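Cendham College Students to Present Two-Arm Sorting Project at Fall Showcase

CENDHAM, November 11, 2019 – Students in the Applied Robotics course at Cendham College will present their semester project, a tabletop sorting system that uses two robot arms, at the Briltley Engineering Showcase later this month. The college's entry is the work of 24 students enrolled in the course, which is open to second-year students in engineering technology and computer science. 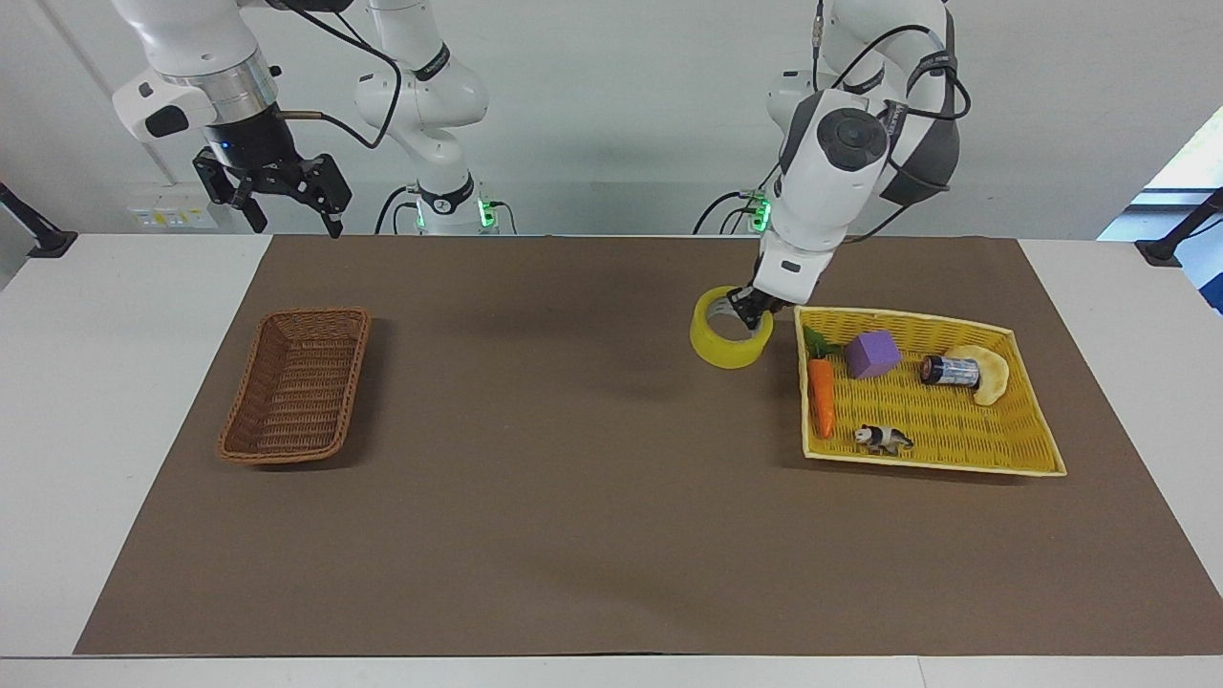 The project asks students to program a pair of arms to move small household items and toys between baskets on a shared table. Teams write their own code for locating an item, closing the gripper on it and setting it down again without disturbing whatever lies next to it. Objects in the course collection differ widely in shape and firmness, from foam cubes and batteries to animal figurines and rolls of packing tape, and teams are not told in advance which of them will be used in a graded run.

"Students arrive with a good grasp of theory and very little experience of what happens when a gripper meets a round edge," said Mei Mercado, course instructor. "They spend the first weeks learning to slow down, keep careful notes and change one setting at a time. By November their conversations with one another sound a great deal like those in a working lab."

The Applied Robotics course is in its second year. It meets in the Abernathy Laboratory, which opened last fall with support from the Demetti Fund for Technical Education. Students work in teams and are graded on written documentation, code review and a final demonstration before invited guests.

Corinne Abernathy, dean of engineering technology, said the college plans to offer a second section of the course next fall in response to student demand. "We received 49 applications for 24 seats this year," Abernathy said. "Adding a section will allow us to admit more of the students who are prepared for this work."

The Briltley Engineering Showcase will feature entries from nine colleges. The Cendham teams will give short demonstrations and answer questions from visitors throughout the afternoon. Admission is free, and registration is not required.

Members of the press who wish to visit the laboratory before the showcase may arrange a time through the Cendham College Office of Communications.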